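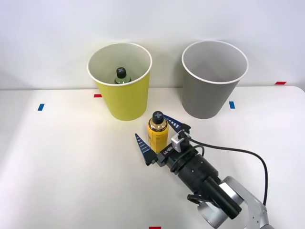 Open day participants wanted, Grimshaw robot workshop

Plirnetti is looking for people to take part in an open day at our Grimshaw workshop in March 2018. You don't need a technical background. We want people who have never worked with a robot arm, and we want to know what they make of it.

The session runs for 2 hours, including a break. You will watch a sorting demonstration, take a turn at setting it up, and then sit down with one of our staff to talk it through. You will be paid $100 for your time.

About the demonstration

The task is bottle sorting. Bottles go on a white table, and a single arm picks them up one at a time and puts them in a paper cup. It's a small job on purpose, so you can follow each move from start to finish. Our earlier demonstration at Likska had a conveyor and a lot more going on, and visitors told us they lost track of what the arm was doing.

The coloured tape on the table marks positions. Please leave it where it is, even if a corner has lifted. Tell a staff member and they will fix it between runs.

What you will be asked to do

1. Watch a full run from behind the line on the floor. Staff won't explain anything during this part. Write down whatever you notice, in your own words.

2. Watch a second run from the side, closer in, where you can see the grip on the bottle as it goes into the cup. You can ask for a pause at any time.

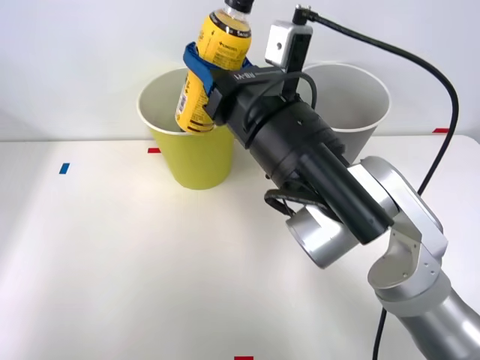

3. Set up a run yourself. You choose where the bottle stands and staff start the arm once you are back behind the line.

4. Guess what will happen before each run, and mark your guess on the sheet. Wrong guesses are as useful to us as right ones.

5. Talk with a staff member at the end. This part is recorded (sound only) and we will ask you to sign a form first.

Between runs the arm is backed away and the cups are checked before anyone goes near the table. Wait for the staff member to say "clear" before you step forward.

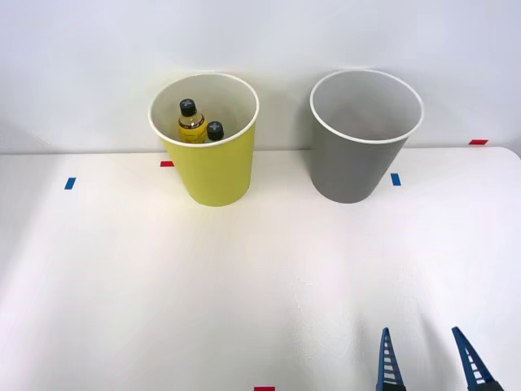

Two bottles in the yellow cup, gripper open.

Who can take part

You need to be 18 or over and comfortable standing for up to half an hour at a time. Stools are available if you would like one. You should be able to read a one-page form in English, or bring someone who can read it with you. Glasses and hearing aids are fine. If you have a pacemaker or another implanted device, let us know when you apply and we will talk it over with you.

We can't take people who work for Plirnetti or for Grinetti, who supply our workshop furniture, or anyone living with them. If you came to the Likska demonstration you are still welcome to apply, but please say so.

Groups are kept to 5 people. If you want to come with a friend, apply separately and put each other's names in the comments box.

On the day

Wear closed shoes. Tie back long hair and leave scarves and lanyards in the lockers. Phones can stay with you but must be on silent, and we ask that you don't film the runs. Tea, coffee and biscuits are provided. The workshop is on the ground floor with step-free access from the rear car park. The front entrance has three steps and a heavy door.

Payment is by bank transfer after the session. You will still be paid if you decide to stop partway through.

How to apply

Fill in the short form at the front desk or ask for it to be posted to you. Mark it to the attention of Mortimer Lindqvist, open day coordinator. Include a daytime phone number and tell us whether mornings or afternoons suit you. We will ring everyone who applies, including those we can't fit in.

If you miss out this time we can keep your details for the next round, planned for October. Tick the box on the back of the form.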